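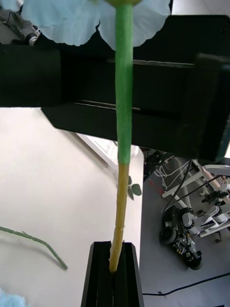 Stalport craft market moves online for spring

April 3, 2020

The Stalport Spring Craft Market will run as an online sale this year, organizers said in a notice to stallholders. The market normally fills the old Nusitz hall and the parking lot behind it.

All 40 sellers who had booked a table have been offered a free page on the market's website. Those who would prefer to wait can move their booking to the summer market in July at no charge, or ask for their money back.

Retno Ismail, who runs the market, said most sellers had already made their stock for the season.

"People have been sewing and gluing since the new year," Ismail said. "Silk flowers, table pieces, door wreaths. They need somewhere to sell them."
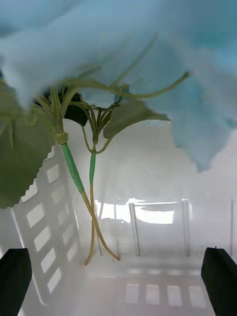 Orders will be packed by the sellers and sent by mail. Local pickup is not being offered for now. Postage is set by each seller and shown before payment.

Last spring's market drew more than 2,000 visitors over two days. The market's mailing list has 723 names, and each will get a link when the sale opens. Sellers have until the end of the month to send in photos and prices.

The website is being built by Plustidon, a local design firm, which is charging a flat fee of $1,000. The money will come from the advertising budget.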